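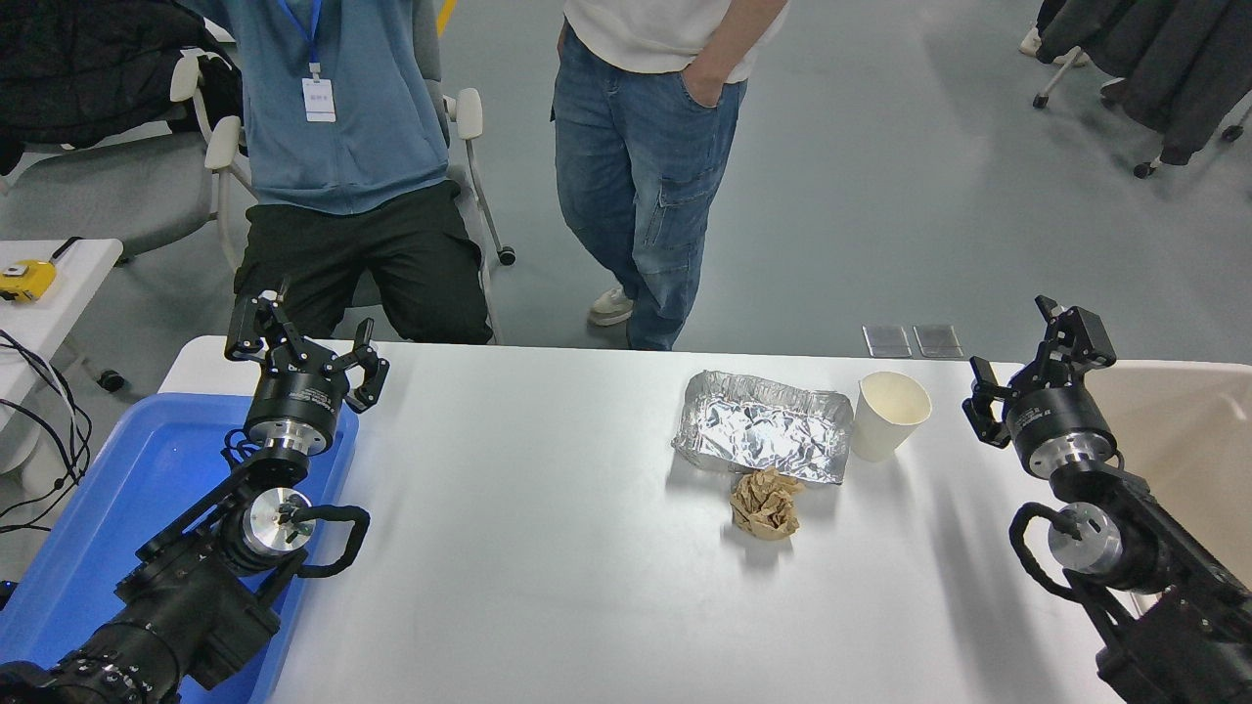
The Paper Goes Where

Sobia Sandhu did not believe in the blue tray. She had believed in other things in her time, a rowing machine and two husbands among them, and she thought she could tell by now when something was only being carried down the hall to be dumped in with everything else.

The rule had come in with Rind, who had the waste contract for all of Skisoncombe that summer and had sent a seventeen-page guide to every tenant in the building. Sobia had read the guide. She suspected she was the only person at Vakon who had. Clean material went in the blue tray, the guide said, and soiled material went in the beige bin, and anything "mixed or uncertain" was to be set on a flat surface until a decision could be made.

"Until a decision could be made," she read out. "By whom?"

"By us," said Daniyal Lashari. He was sitting with his badge hanging down his front, and he had the look of a man who would have liked his lunch hour to be over. Lunch had been baked ziti from Rustetti. The foil tray it came in was on the white table now, along with a wad of brown paper.

"It's aluminum," Daniyal said. "Aluminum gets recycled. Everybody knows that."

"Everybody knows it gets collected."

"Okay, and then it gets recycled."

"Did you go with it?"

He had not gone with it. Sobia bent down and looked into the tray. It was all creases. You could wash a thing like that for ten minutes and there'd still be a fold somewhere with cheese in it, and the guide was firm on cheese. Page nine had a drawing of cheese.

"And the water," she said. "Say I stand at the sink and run the hot tap over it. Who's adding up the hot tap?"

"I could wipe it with the paper," Daniyal offered.

"Then you've got dirty paper."

"The paper could already be dirty."

"Is it?"

He considered the paper. It had been a bag once, or part of one, and someone had squeezed it down to about the size of a fist. To learn whether it was clean you would have to open it up, and neither of them made a move to.

Sobia's mother had kept bags like that flat in a drawer, smoothed with the side of her hand. There had been no guide and no tray, and the bags went out again the next week full of onions. Sobia had mentioned this at the August meeting the year before, when the whole business was first brought up, and it had been written down as "Sobia: onions."

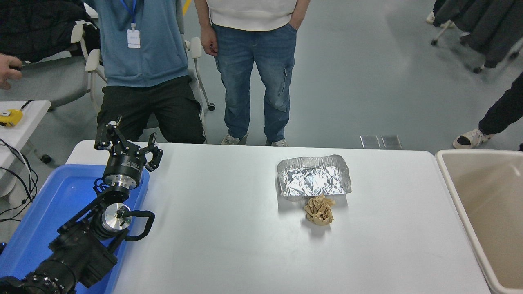
Waqas Jatoi wanted it understood that he had been to the sorting plant, once, on a tour, and that it was a real place with real belts in it and people in gloves. They squashed the foil into cubes, he told them. He had been allowed to hold a cube.

"Where do the cubes go?" Sobia asked.

"On a truck."

"And the truck?"

Waqas said the tour had ended at the truck.

"Well, there you are," said Sobia.

"There you are what? You want me to chase a truck?"

"I want somebody to. They had a bus full of you out there with hairnets on, and they gave you a cube to hold, and you all went home happy. I could do that. Give me a garage and a press and I could show people cubes all day long."

Daniyal said it seemed like a lot of trouble to go to just to fool Waqas. Sobia said people had gone to more trouble than that for less. She did not necessarily think that Rind was lying. She thought Rind had probably never asked. That was how most of it worked, as far as she could see: each person walked the thing as far as the next door and told the truth about their own bit of hallway.

Then there was the cup, which she had been saving. A white paper cup, and they all called it that, paper, as if the coffee stayed in out of politeness.

"There's a lining," she said. "It's plastic. You can peel it if you've got the nails for it."

"So it's mixed," said Daniyal.

"Mixed or uncertain," said Waqas, who had picked up the guide at last and was looking for the page.

"The bag's uncertain. The cup's mixed. The tray I'd call a matter of opinion."

Waqas found the page. It said that cups were accepted in participating districts. He turned it over to see if Skisoncombe was a participating district, and on the back was a letter of welcome from someone called Waqas Marwat, who was thrilled.

"That's not you, is it?" said Daniyal.

"It says Marwat."

"I know, but is it?"
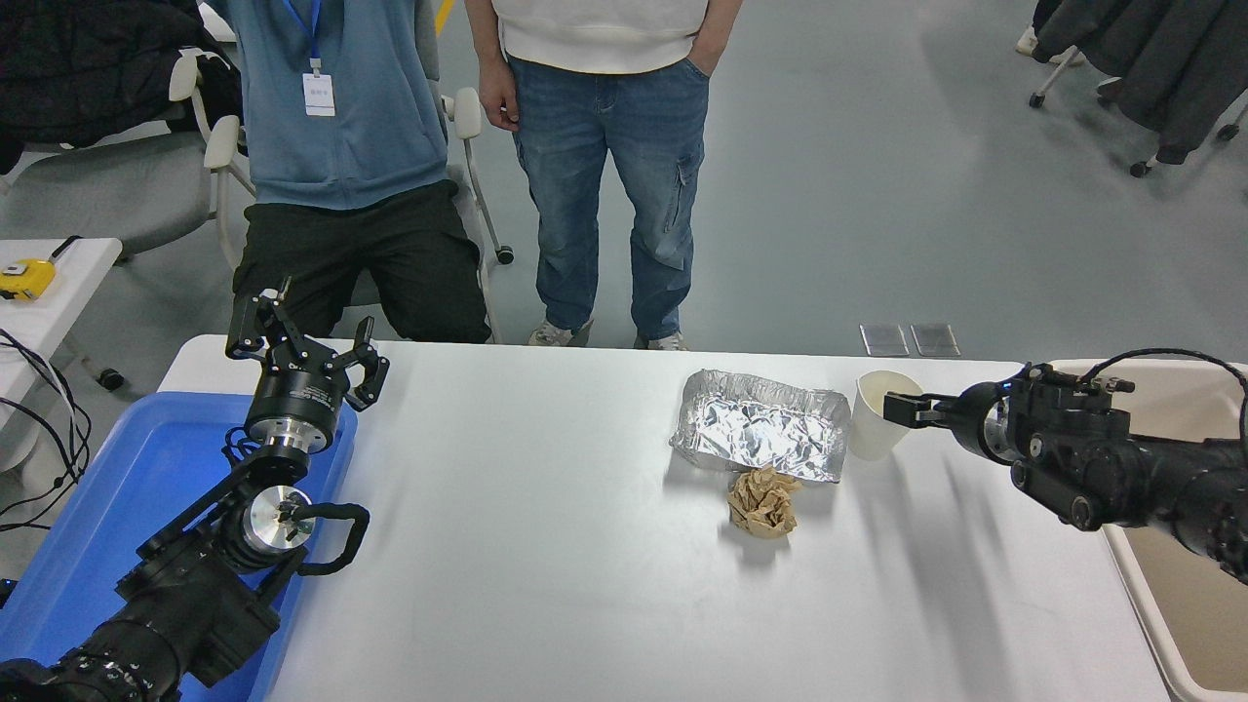 What Went Down the Hall

In the end they did what the three of them always did and called Maarja Paju, who was at home and not pleased about it. She listened. She asked if the cup had held coffee or tea. She asked what sort of cheese. Sobia answered everything fairly, as she would have in court.

"Put the foil in the blue and everything else in the beige," Maarja said, "and please don't call me about a cup."

So Daniyal took the foil, and it made its racket, and it went in the blue tray. The paper went in the beige bin, still shut up tight. The cup followed it and came to rest upright, like something that expected to be filled.

Sobia stayed late. She told herself it was the invoices. At a little past six she heard the cart coming and went and stood in the doorway with her coat on, and watched the blue go onto the top shelf of the cart and the beige onto the bottom one. Separate, so far. The cart went along the hall with one wheel complaining and stopped at the service elevator.

"Going down?" said the man with the cart.

She looked at the two shelves. She looked at the doors, which were already open.

"I might as well," said Sobia, and got in.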